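Support > Show Tech > Playback & Cues > Closed tickets

Playback dropout, act 2 of the Rindau show

Posted Monday, August 9, 2021 by the sound desk

STATUS: closed, one thing still watching

Problem as reported: music cuts out in the veil number, act 2, same spot both nights at Grustlow. Dead silence for a few beats, then the track comes back in but late. Dancers kept going (bless them) but the drum solo after it was off the lights the whole way.

Setup: laptop, Dendix audio interface, two outs to house, one to the stage wedges. Cue list built by us, 90 cues total. Click track goes to the drummer only.
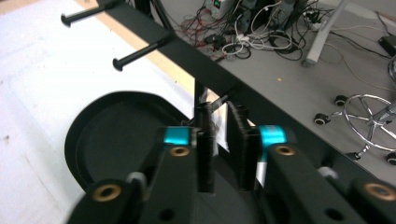
Page last changed: see ticket history, entry 6 (closing notes added)

Entry 1. Checked the file first. Veil track plays clean start to finish on headphones. Played it again off a stick on the house player, also clean. So not the file.

Entry 2. Swapped the cable from laptop to interface. Ran act 2 top to bottom with no dancers. Dropout still there, cue 631, same place. Yes the numbers go that high, we number by scene, don't ask me to renumber.

Entry 3. Buffer size. Was set at the lowest because somebody wanted the click tighter. Raised it two steps. Dropout shorter but still there. Drummer says click feels fine at the new setting so leaving it up.

Entry 4. Turned off wifi, screen saver, updates, everything. No change. Opened the log and there it is, 1,021 lines of it, mostly junk, but right at 631 it says device lost, device found. So the interface is dropping off and coming back. Power??

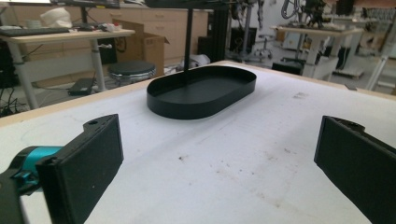

Entry 5. Power it is, or mostly. The Dendix was getting its power off the laptop, and cue 631 is also where the laptop wakes up the second screen for the projection. Both on the same side of the machine. Moved the interface to the other side and gave it its own supply. Set the whole rig up again on the bench to be sure, and while I was there I taped down a fresh sheet, the old one had got like that white tabletop up there, brown and gray smudges and scuffs all over, and I can't read my pencil marks for the cable runs on a sheet like that. Ran 631 over and over. No dropout.

Entry 6. Full run with the company in the studio. Veil number fine. Drum solo landed on the lights. The sword piece came in a hair late but that was me on the button, not the rig.

Still watching: wedge on stage left hums when the dimmers go up. Seperate issue, will open a new ticket. Probably the McIntyre hall wiring, it did the same thing last November with a different desk.

For whoever runs the next one:
- interface on its own supply, always
- projection screen on the OTHER side of the laptop
- wake the second screen at the preshow, leave it on
- backup stick in the house player, paused at top of act 2
- dont touch the buffer

Closing.

Comments

veilsandzills: Was in the wings for this one. We just kept turning till it came back lol. Glad its sorted, my arms are not up for a third time.

deskmonkey: Same thing here with a different interface, also when the projector woke up. Powered hub fixed it. Cheap one didn't, had to get a decent one.

stagelefty: re the hum, try lifting the wedge off the dimmer circuit before you blame the hall. Ours was sharing with the side booms.

tabla_tom: what buffer did you end up on? Click felt better to me than before if anything

sound desk: two steps up from the bottom, whatever that is on yours. Will try the dimmer thing when we load in.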